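Oct 27, 2018

Two nights at the Kadcombe

I had been meaning to write this up since June, when we got home, and then summer swallowed me whole and here we are with the leaves coming down. Several of you asked about the old hotel we stayed in, so pour yourself something and get comfortable.

The Kadcombe sits at the end of a long gravel road, a few miles past the last gas station, and the first thing you see is the porch. It wraps around three sides of the main house and it is deep enough for a rocking chair, a small table and your feet. I could have stopped right there and been happy. My husband did stop right there, in fact, while I went in to see about the key.

The place started out as a boarding house for people with bad lungs. They came up for the dry air and slept in little screened cabins behind the main building, and the doctor made his rounds on foot with a lantern. Later on a family by the name of Steiner bought it, put in proper plumbing and a dining room, and started calling it a resort (which I suppose it was, if you compared it with the screened cabins!). There were 10 cabins once. Only 2 of them are still standing, and one of those is used for storing lawn chairs, so if you want to sleep in the other you have to plan well ahead. We did not plan well ahead. We had a room upstairs in the main house, over the kitchen, and woke up both mornings to the smell of biscuits, so I am not complaining.

What I loved most was how much had been left alone. The front desk still has its wall of pigeonholes with the room numbers painted by hand. The doors stick. The bathtub in our room was so long that I had to hook my toes over the faucet to keep from sliding under. Somebody has redone the lobby in the last few years, with velvet chairs and a big brass lamp from Brovura, and I was all set to grumble about it, but the chairs are comfortable and the lamp throws a very kind light on a person my age. 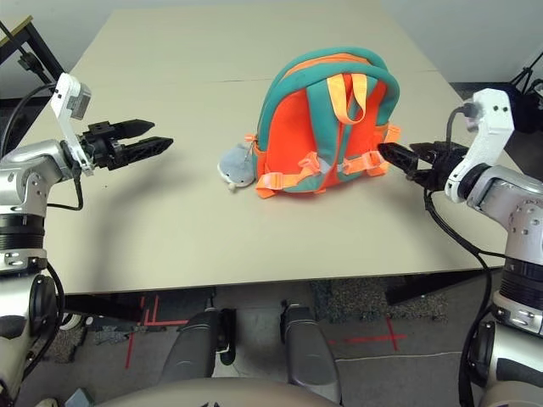
Is it worth the drive if you only have one night? I would hold off until you can manage two, because the road in takes up most of an afternoon and you'll want a whole day to sit on that porch doing nothing.

As for what it costs, we paid 200 dollars a night with breakfast included, and dinner was extra. The dining room has a short menu and everything comes out slowly. I had the trout the first evening and the trout again the second evening — I make no apologies. There is a little cafe called Velero down in the village if you want something lighter at midday, and they do a lemon cake that I have tried to copy at home three times now without getting anywhere near it. Mine comes out flat. If you know the secret, please write to me.

One wall of the upstairs hallway is all old photographs, nurses on the steps and guests wrapped in blankets and so on, and next to them hangs a framed bill for a new roof. It came to 895 dollars. I stood in front of that bill for a good long while, thinking about what we paid for ours last year, and then I went and had another biscuit.

We walked out to the cabins on the last morning before we packed the car. The grass was high and the screens on the far one have rusted to a lovely dark brown, and you can still see the hooks inside where they hung the lanterns. I hope they fix it up someday, though I hope they don't fix it up too much. My husband says I will be impossible to please either way.

Next time I'll tell you about the antique barn we found on the way home, and the dresser that would not fit in the trunk.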